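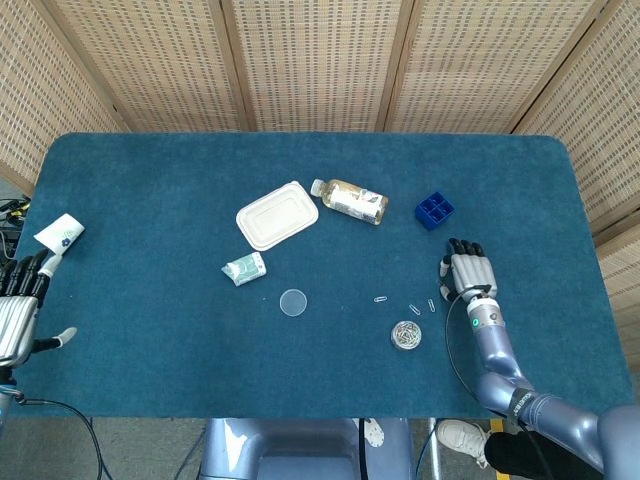 Is a cloth top really any use for small fiddly jobs, or does everything just get lost in it? So asked a reader under my last piece on worktables, and added that hers had gone to the charity shop within a month, fluff and all.

I do feel for her, and I had the same worry before I bought the Vastley. I have been using it since the spring, though, and I've grown so fond of it that I thought it deserved a proper write-up, along with the Saarela folding screen that stands round the back.

The table first. The top is covered in a deep teal-blue fabric, a bit like a short carpet, with rounded corners and edges that come up very slightly. It is those edges I would pay for again. A paper clip that gets away from you on a polished desk is on the floor before you've noticed, and on the Vastley it more or less stays where it drops. Silver clips show up beautifully against the blue, too. Clear plastic is harder to spot — I have put my elbow on a see-through lid more than once.

Fluff? Yes, a little, in the first fortnight. A going-over with a stiff clothes brush sorted it out, and I give it another whenever crumbs have built up (I will have a biscuit while I work, I'm afraid). Spills are my real grumble. Gokidby, the shop I ordered from, says to dab with cold water and leave well alone, and that did shift a splash of tea, but it took until the next morning to dry. Keep the caps screwed on your bottles!

Now the screen. It's beige, with woven rattan-style panels set in light wooden strips, and it bends round the back and both sides of the table so you get a snug little bay to work in. I find I concentrate much better with the rest of the room out of sight, and it takes the edge off a draught as well. The pattern of small openings does collect dust, and you need a soft paintbrush and a bit of patience for that.

The table cost me £80 and the screen £50, with 2 weeks to wait for the pair of them. I did look at the Grellard screen, which was only £30, but it wobbled in the showroom when I so much as walked past it, and I couldn't be doing with that.

For tiny parts I'd still add a few dishes of your own. A small round tub does for the clips, and a plastic ice cube tray is lovely for sorting — mine came out of the kitchen and I doubt it will be going back.

Table: four and a half stars. Screen: four, and it would be more if it were easier to dust.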